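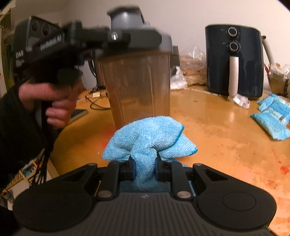
Furer Opens Its Training Room to Visitors for Hand-Held Gripper Demonstration

Furer will hold an open day in March at its Neto Street building, covering how household handling tasks are recorded with hand-held grippers and prepared for use on robot arms. Doors open at 10 a.m. and the last session begins at 3 p.m.

The demonstration is built on everyday work at a kitchen table and counter. An operator closes the two fingers of the gripper on a cloth, lifts or folds it, and sets it down. Towels are included in every session. A soft, looped fabric bunches where it is pinched and spreads out beyond the jaws, and its shape differs on each attempt. Rigid items such as bottles are handled in a separate block.

Furer's current household set, named Irnano, holds 639 recorded towel tasks. Of these, 119 were made on a cluttered table, with other objects left standing near the cloth. The company plans to add 92 more before the set is closed.

"A clear table gives clean recordings, but the robot then has trouble in a normal kitchen," said Jozef De Graaf, who leads task recording at Furer. "We leave the bottle and the air fryer where they are and work next to them."

Each session lasts almost an hour and is limited to 20 visitors. The first part covers grip position and finger closing speed. The second part shows replay of selected recordings on an arm in the adjoining room - visitors remain behind the marked line while the arm is powered. Questions on data format and calibration are taken at the end of each session.

Visitors may try a hand-held gripper under supervision. Loose sleeves should be rolled up and rings removed. Children under the age of 12 may watch but may not operate the equipment.

Admission is free. Places must be reserved in advance through the Furer front desk, and groups from schools should state their preferred session when booking. Parking is available behind the building, with entry from the Baxter Lane side.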